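Reviews > Software > Motion planning and control

Home Reviews Guides Forum About

We use cookies to remember your settings. Accept Manage

Travance 2, two months in: a wiping planner that mostly gets it

I've been putting off writing this one up, mainly because every time I sat down to do it another update landed and I had to go back and redo half my notes. So this is the version I've had running since July, and if they change it again tomorrow, well, sorry!

Travance is a contact planning package from Havaston. You give it a surface and a tool, it works out a set of strokes, and then a controller underneath tries to hold a steady push while the arm follows them. I'd been doing all that with a pile of my own scripts (some of them pretty embarrassing) and I wanted to know if paying for it would get me my evenings back. My test job is cleaning a bathroom sink with a cloth, which sounds easy until you try it. It's curved, it's slick, it's shiny enough to upset any depth sensor you own, and the cloth changes shape every time you touch it.

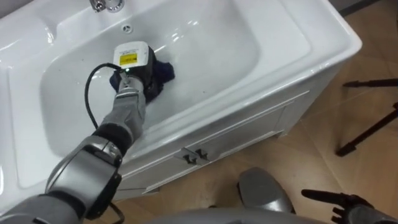
Setup took me most of a Tuesday. The installer is fine, the docs are fine, but importing the arm model was a slog, and I ended up asking Leopoldo Cuautle, who had already been through it with the older release. His advice was to throw out the collision shapes it makes for you and draw your own boxes around the elbow. Do that. The automatic ones are so fat that the planner thinks the arm can't reach into anything deeper than a dinner plate.

Once that's sorted the force controller is lovely. I mean it, this is the reason to buy the thing. My scripts used to either skate over the bottom or dig in and stall, and I spent weeks fiddling with gains. Travance has one slider for how stiff you want it to be and one for how hard to push, and the defaults were closer than anything I'd come up with. There are 222 settings hiding behind the Advanced tab if you want them. I changed two and left the rest alone.

Perception is where I started grumbling. You can use your own surface scan or let the bundled Vumo plugin build one from the head camera, and Vumo really does not like glossy white ceramic. The first mesh I got had a ridge down the middle like a little mountain range - all glare. Turning on the multi-view option helped a lot, and so did telling it the basin was one smooth piece, but I'd still rather feed it a proper model when I have one.

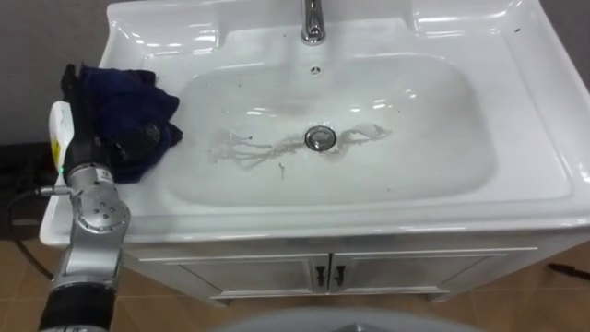

Coverage planning is the other half of the package, and I have mixed feelings. It's good at big open areas and it lays down nice overlapping strokes with hardly any wasted travel. What it doesn't do is look at the result. I can have streaky residue spread out on both sides of the drain and a dark speck sitting below it, and as far as the planner's map is concerned an area is finished once the tool path has crossed it. There's a hook where you can plug in your own dirt detector and send it back for another pass, and Sakda Phuthong posted a sample on the user forum that I've more or less copied. It works okay. I just think it should come in the box at this price.

The cloth model is another sore spot. Travance treats whatever you're holding as a flat pad with a fixed size, so if the cloth bunches up, the real contact patch and the planned one drift apart. I set the pad smaller than it ought to be and accept more strokes. It's slower, but I get fewer missed strips that way.
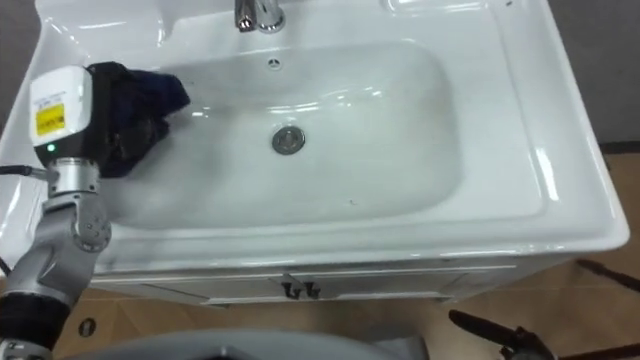 The replay viewer deserves its own paragraph because I use it more than anything else. You scrub through a run and it lines up the planned path, the measured force and the camera view on one timeline, and you can click any spike to see which stroke it came from. I found a bad joint limit in my arm file this way, one that I'd been blaming on the controller for ages. My only gripe is that long logs load slowly, and the export to video crashed on me twice.

Corners and rims are a bit hit or miss. The planner likes to treat the lip as a separate surface, so it lifts off, goes around and comes back down, and you lose time on every one of those. Merging the patches by hand fixes it, though you have to do that again whenever you rescan. I've asked support about saving the merges and they said it's on the list.

Price is $188 a month for one seat, which made me wince. I also tried Rutherford, which is cheaper and has the better surface editor, but its force control felt twitchy on my arm and I went back after roughly a week. If your job is mostly flat tables I'd look at that one first. For anything curved where you have to keep pushing gently, I'm sticking with Travance, and I've renewed through the winter. I'll update this when the new Vumo release is out, as that's the piece I most want to see fixed.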